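Category: Environment & Society / Intro Texts
Last updated: November

Chapter 4. Who Pays for Dirty Air?

I grew up in Sekcombe, downwind of the Akden cement plant, and I didn't know laundry could smell of anything but dust until I went away to college (my roommate, Anju Dhillon, still teases me about it). So I can't pretend to be neutral in this chapter!

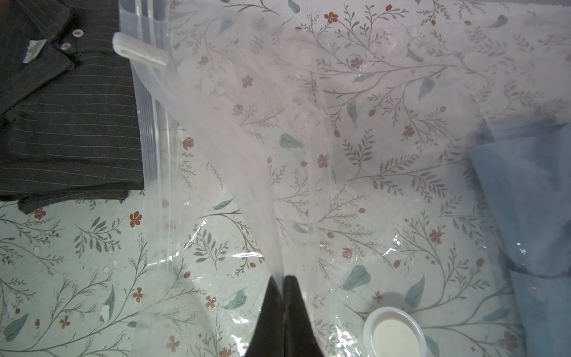

Figure 4.1. A clear plastic bag, gathered between two black gripper fingers.

Let's start with an easy case. Say a plant saves 300 dollars a day by leaving its filters off. The 70 families nearby get the cough, the gray windowsills and the doctor's bills, and none of that shows up in the plant's books. Economists call this an external cost. My old teacher Mihret Hailu called it "sending your bill to the neighbors," and I like hers better.

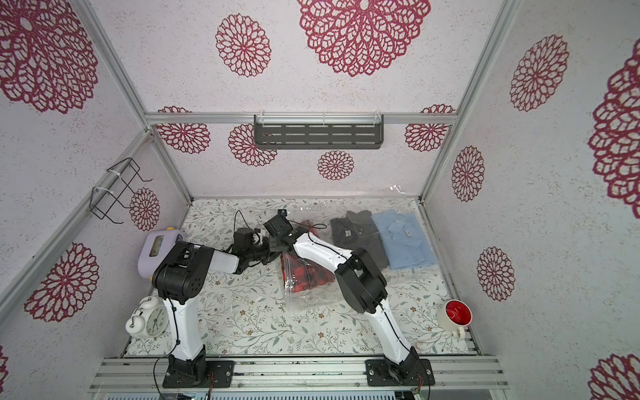

Figure 4.2. Two robot arms on a rail, with flower-printed panels behind.

Now, what can a town do about it? It can set a limit, charge a fee for each ton, or make the plant publish its numbers and hope that shame does the job. I used to be a big fan of that last one – then I read 16 years of Akden's reports in one weekend, and wow, you can hide a lot of smoke behind a nice chart. 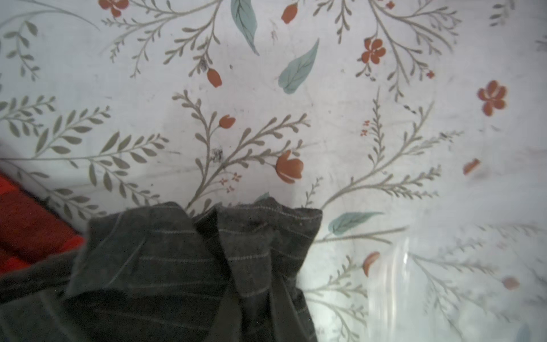
Fees are where my students start arguing, and I love it when they do. Set the fee too low and the plant just pays it and carries on. We'll work through the numbers in Section 4.2, so keep a pencil handy.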